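Search the community
Enter keywords
Sign in to ask

Fabric-covered table: pilling, specks that won't vacuum out, and one dark spot. Clean or re-cover?

Charmaine Mtshali

I have a rectangular work table whose top was covered in blue carpet-type fabric by a previous owner. The fabric has a short nap and is glued down across the top. At the front it is wrapped over the table edge. I use it for sorting and boxing small parts, mostly clock hardware, and I like that nothing rolls off it.

Problems, in order of how much they bother me:

1. Small dark specks all over. The vacuum takes up a portion of them and the remainder stays put.
2. One dark spot that feels slightly stiff compared with the pile next to it.
3. The color has gone patchy, lighter in places and darker in others.

I have tried a household vacuum with the brush head, then a damp microfiber cloth with dish soap. The cloth came away gray and the specks were still there. I do not know what the fiber is or what adhesive is under it. The substrate could be particleboard, so I have avoided soaking it.

Is there a method that deals with specks in a short nap without loosening the glue? Or is it less work to strip the covering and start over?

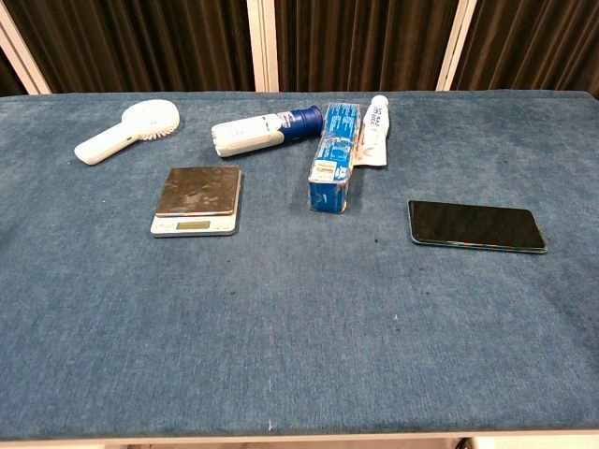

I should add that the table is used most days, so a method that needs a long drying time is possible but inconvenient. I have two free days at the end of the month. I would also prefer not to use anything with a strong solvent smell, as the window in that room is painted shut.

Ruan Oosthuizen

Find out what the fiber is before you put anything else on it. Pull a few strands from the underside of the wrap, where the loss won't show. Hold them with metal tweezers over a sink, away from the table, and touch them with a flame. Polypropylene and nylon both melt and leave a hard bead. Polypropylene smells like candle wax and a strand of it floats in water. Nylon sinks. Wool singes, smells like burnt hair and crushes to ash. Most glued-down carpet of this type is polypropylene, which tolerates nearly any water-based cleaner but is damaged by heat. Do not use an iron or a steam head on it.

Specks: if suction does not lift them, they are either caught under the nap or stuck to it. Treat these as separate cases.

Caught: use a stiff nylon brush, dry, and work against the lie of the pile with the vacuum nozzle held directly behind the brush. Use the bare crevice tool. The brush head you have been using spreads the suction over too large an area. Go over the table once lengthwise and once across.

Stuck: with clock parts the usual cause is oil with metal dust in it. Dish soap on a cloth moves it sideways, which may also be part of your patchy color. Put a small amount of isopropyl alcohol on a white cotton rag and blot. Do not rub. Change to a clean part of the rag each time. Alcohol has a smell, but it clears quickly in small amounts. Keep it away from flames and do not pour it on the fabric, as some carpet adhesives soften in it.

The stiff spot could be dried glue, varnish or soap residue. Try plain warm water first. Blot, wait a few minutes, blot again. If it softens, it was water-soluble and you can continue the same way. If nothing changes, go to alcohol. If alcohol does nothing either, trim the tips of the pile with small curved scissors and leave it.

Rinse wherever you used dish soap. Residue attracts dirt and the area will go dark again. Use one part white vinegar to ten parts water on a wrung-out cloth, then a cloth with plain water, then press with a dry towel. Leave a fan on it overnight.

I would not expect the color to even out. Wear and light exposure do not clean off.

Obaidul Mollah

Just re-cover it. I did mine in May and it took one afternoon. Cheap carpet, spray glue, done.

Xolani Ngubane

One afternoon is optimistic if the old covering is fully bonded. I stripped a table of similar construction for the Skakley model club and the order of work was:

Cut the fabric into strips 2 inches wide with a utility knife, shallow passes only. Pull each strip back on itself at a low angle, starting from the wrapped edge. Pulling straight up takes chips out of particleboard.

Scrape the remaining adhesive dry with a wide blade. If it gums up, put a bag of ice on it for a while and it will turn brittle. Avoid chemical strippers with your ventilation.

Fill any torn areas, let the filler cure, sand level and remove all dust before gluing.

Cut the new piece with enough overhang to wrap the edge and reach underneath. Fix the underside with staples instead of glue. The next replacement is then much easier.

Total was 17 hours including the sanding, and the sanding was most of it. I agree with Ruan about trying the brush and crevice tool first. If the nap is still intact and the covering is not lifting at the edges, there is no technical reason to replace it.

One addition for afterward: put a rubber mat down wherever you handle oiled parts. Oil then stays on something you can wipe.

Charmaine Mtshali

Thank you. The strand melted to a bead and floated, so polypropylene. The crevice tool and brush got up a lot more than I expected. The stiff spot softened slightly with warm water and I am still blotting it. I will leave the re-covering for now.

Last updated Mar 7, 2024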